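Foltov Reading Log for Grades 2 to 5

The reading log I wanted when I was still teaching third grade. Made by Skelico, used at school and at home.
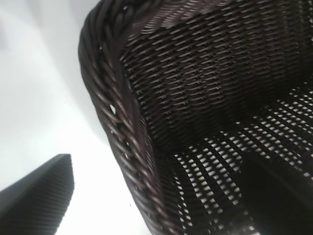
One parent wrote to me in April that she'd been signing her son's paper log in the car, every Thursday's worth at once, with three different pens so it would look real. Could Foltov please, please not be that? I wrote back the same afternoon, because I'd been on the receiving end of those logs for years and yes, I could tell about the pens (mostly).

So let me tell you what Foltov does. A child opens it, picks the book they're on, reads, and then records a short voice note when they stop. Twenty seconds is plenty. They can say what happened, or what they think is going to happen, or that the dog in chapter four is annoying. The teacher gets the note, the title and the page they stopped at. No minutes! I took the minutes out of the very first version and I've argued with every school that wanted them back. When you ask an eight-year-old to read for 20 minutes you get an eight-year-old watching a clock.

Teachers see the whole class on one screen. Tap a child and you hear their latest notes in order, which makes conferences a lot easier. I used to go into those meetings with a folder of signatures and nothing to say. Now you can play a parent their own kid explaining a plot, and it's lovely, even when the plot is all wrong.

What comes with a class license

- Accounts for up to 32 students and two teachers
- A family login for each student, with no limit on how many grown-ups share it
- 23 prompt cards, on screen and as a printable set, for kids who freeze up when they see the record button
- The book list, which has 821 titles with page counts already filled in (you can add your own, and most people do)
- Spanish and English menus for both families and students

About the prompt cards: they get used more than anything else I made. My favorite is "Tell me about somebody in this book who wants something." It works on picture books and it works on big fat fantasy series, and it even sort of works on a book about sharks.

Devices

Foltov runs in a browser on Chromebooks, tablets and phones. You need a working microphone. Older school Chromebooks sometimes block the mic until your tech office changes a setting, so please try one student device before you roll it out to the whole room. I've put the exact steps in the setup guide and you can just forward that page to them.

If a family has no internet at home, kids can record at school, or they can use the paper version. It's a half-sheet with a space to draw or write, and the teacher snaps a photo of it into the child's log. It sits right next to the voice notes and nobody gets flagged as missing anything.

Privacy, in normal words

Voice notes can be heard by the teachers in that class and the family on that login. We don't sell them, we don't run ads, and I don't listen to them myself unless a teacher asks me to look into a recording that won't play. Notes are erased 21 days after the class is closed for the year. Families can download them first, and we send two reminders. I know that feels short! Several schools asked for longer, but I'd sooner hold on to less of other people's children. The full policy is linked from the sign-up page and I kept it as readable as the lawyer would let me.

How it fits with our other stuff

If you already have Azar, our spelling program, your class list carries over and the kids keep the same picture password. Fasow is the one for kindergarten and first grade, where the grown-up does most of the recording. Some second grade teachers start the year in Fasow and move over after winter break, and you won't be charged twice for that. Just write to us before you switch so the old notes move too.

Things it won't do

It doesn't score reading levels. It doesn't give out points, badges or a spot on a leaderboard. It won't check whether the child really read the pages, though after a few weeks of listening you'll have a pretty good idea. And it doesn't transcribe the notes. I tested that for most of a school year and it made a mess of kids with missing front teeth, so it's on the shelf for now.

Trying it out

You can run a free class for six weeks with everything switched on. I don't ask for a card. When the trial ends your account goes quiet and you can still get in to download the notes. School and district pricing is on the quote form, and if your principal needs a purchase order or a W-9, tick the box and we'll send it along with the quote.

Questions go to the support form, which comes to me and one other person. We're slow in the last week of August and pretty quick the rest of the year.

Related items

Azar Spelling, Grades 1 to 4
Fasow First Reader Log, K to 1
Foltov Prompt Cards, printed set
Foltov Half-Sheet Pads
Setup guide for school tech offices

Last updated: January 5, 2026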